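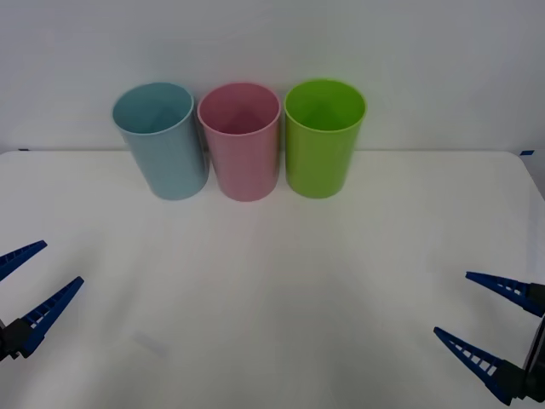

Shell game pretraining, part 3: conditioning on the cup

2 September 2020

The last part ended with the policy reaching for whichever cup was easiest for it. Since then we have changed how the target is specified. The instruction used to be a one-hot index (left, middle, right). It is now a color embedding, so the network has to find the cup in the view before it can plan toward it. Blue, pink and green stand in a row against the back wall, and the bottle is brought in by the right arm.

The close view is the harder one. At that height the green cup is large, the blue one is small, and pink covers part of blue. 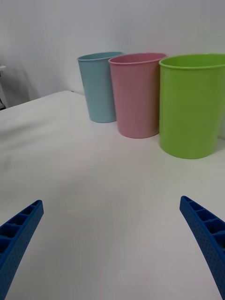 3 min read

Mirjam Nijs retrained the encoder in August on 3328 episodes, of which 2446 survived filtering. The filter is simple: drop any episode where the gripper command and the measured finger opening disagree for more than 32 consecutive steps. Ostap Stasiv wanted a learned filter. We may still do that, but the threshold is easy to debug.

The more useful change was to the loss. We had been weighting every step equally, which spends most of the gradient on free-space motion. Steps with the bottle near a cup rim now get a higher weight, with a linear ramp on the way in.

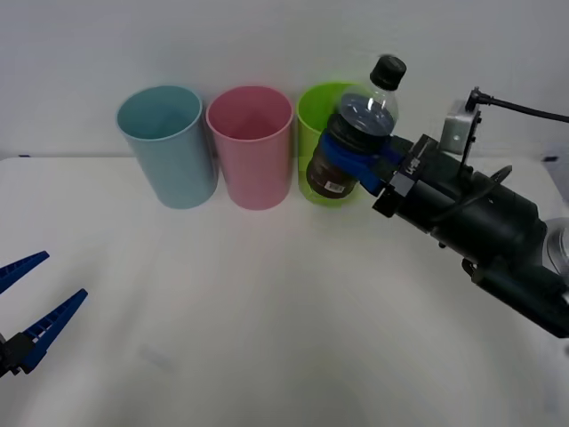
With the ramp in place, the approach to green is smoother and the wrist no longer oscillates before the tilt. Occlusion is still a problem. Once the bottle covers most of the target, the fixed view contributes little and the attention map drifts to the pink cup. Masking the fixed view at random during training reduced the drift but did not remove it. 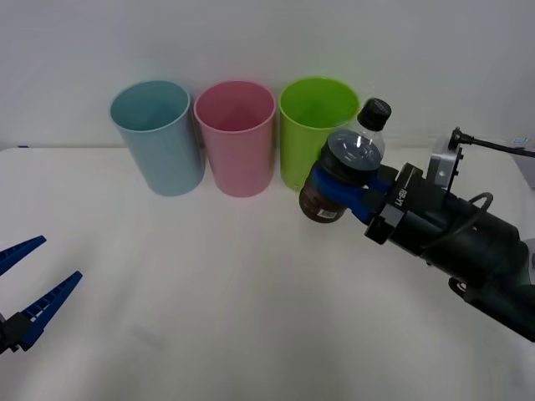
Tilt angle is predicted as an absolute wrist orientation. A relative version was worse on every target, probably from accumulated error, though I have not isolated that. The cap stays on for all of these runs, so nothing here says anything about flow.

Config files are in the Latutura repo under the tag Collado. Next up is permuting the cup order.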